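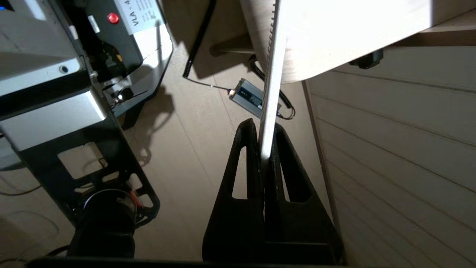 The Long Way to a Shirt

By Rhiannon Harries
11/4/20

The first shirt I made had one sleeve in backwards. I wore it to the post office anyway, and to my sister's, and I would have worn it on a plane if anyone had been flying anywhere. It was a blue check with pearl snaps (snaps! you hit them with a hammer!) and the collar stood up on one side like a dog that has heard something. I have made 11 more since June and I am not close to stopping.

Plenty of people came to sewing this year by way of masks, and so did I. You make a few for the family, then a few for the neighbors, and by then the machine is living on the kitchen table and you've got opinions about thread. What surprised me was where it went next. I had always thought of making clothes as a matter of sewing, and sewing is maybe a third of it. The rest is measuring, marking, cutting, pressing and staring at a piece of paper with a pencil in your teeth.

Ernover, where I live, used to be a shirt town. The Gisden mill ran along the river for most of a century and at its height had 200 people on the cutting floor alone. It closed before I was born. The building is apartments now, with very good windows, and what's left of the trade is spread around town in odd places: a drawer of brass notions at the antique mall, a street called Placket Lane, and a surprising number of people over seventy who can look at your shoulders and tell you your size out loud, in public.

One of them is Dolores, who worked in the sample room and now lives two doors down from me. She taught me to draft over the back fence, each of us on our own side with a card table. Her method starts with a shirt that already fits. You lay it flat on brown paper, smooth it out, and trace around each piece a section at a time, pricking through the seams with a pin. Then you take the shirt away and there's a constellation of little holes, and you join them up. I can't tell you how exciting this is. It looks like nothing, and then you true up the armhole with a curve and suddenly there's a person in it.

She is strict about ease, the extra room a garment needs so you can move. Four inches at the chest for a work shirt, she says, and less if you're vain. She's strict about grain too. My second shirt twisted around my body all day like a barber pole, and she took one look at the side seam and said I'd been saving fabric. I had been saving fabric.

For cloth I go to Fedeck, which has been on Mill Street for 40 years and still measures against a strip of brass nailed to the counter. They let in two customers at a time at the moment, and the line outside is half the fun. People bring what they're working on. I've seen a christening gown come out of a grocery sack, and a pair of canvas overalls for a very small child, with a hammer loop. Go to the back for the remnants. The good shirtings are on the bottom shelf under the fleece, and you have to get down on the floor.

If tracing isn't for you, start with a printed pattern. I've had great luck with Ametepe, a two-woman outfit that began out of a garage across the river and sells by mail. Their camp shirt has seven pieces and no collar stand, so you get to skip the part that makes grown adults cry. The instructions are chatty and clear. Print size matters, so check the little test square before you tape 15 sheets of paper together and find out your pattern fits a cat. Yes, I did that. I kept the pieces, too, and I may yet get a cat.

A few more things I've picked up. Wash the fabric first, hot, even if you never plan to wash the shirt hot. Press every seam before you cross it with another one. Use more pins than you think on a sleeve and fewer on everything else. Buy a second seam ripper and keep it in the car, don't ask me why, I've used it twice. Mark your buttonholes with the shirt on, standing the way you really stand.

And make the collar in a scrap first. Dolores did six practice collars a week when she was training, and they went to the mill kids to use as doll bibs. She still has one, white with a red stitch, the points so sharp you could pick a lock with them. Mine are getting there. The left side, anyway.

I've got three yards of rust-colored corduroy on the table right now and a pocket to figure out before supper. Dolores thinks corduroy is a mistake in November, too bulky for the card table and murder on the scissors. I'm cutting it tonight.

We use cookies to remember your settings and to see which stories get read. Accept | Manage choices

Contact us | Copyright 2020, all rights reserved | Back to top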